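Support > Kitchen appliances > Toasters > Ticket

Subject: Toast comes out too pale on one side
Opened by: Rostyslav Sydorenko, 12 June 2023

Good morning. I have the Skover toaster for 14 days. With sliced white bread on setting 2, one side is brown and the other stays almost white. I already emptied the crumb tray and tried both slots, the result is the same. Our socket is fine, the kettle works on it.

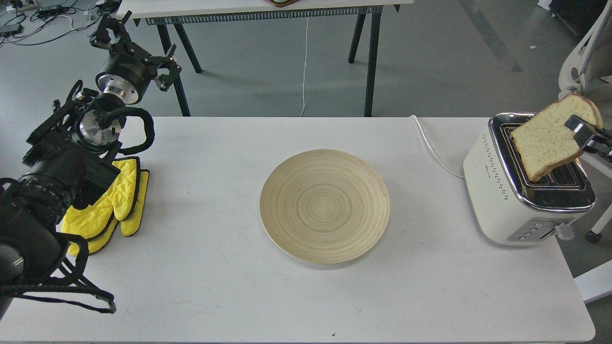
Attachment 1: toaster, bread and bamboo plate on the table

Reply from Juraj Kubíček:
Thank you for the photo. Please run the toaster empty two times on the highest setting, wait 30 minutes, then try one slice only, in the left slot. Write to me which side stays pale.

Rostyslav Sydorenko:
Done. The pale side is the one to the wall. I will wait for your answer about exchange.

Status: open

Related tickets
Lever does not stay down
Crumb tray is stuck
Smell at first use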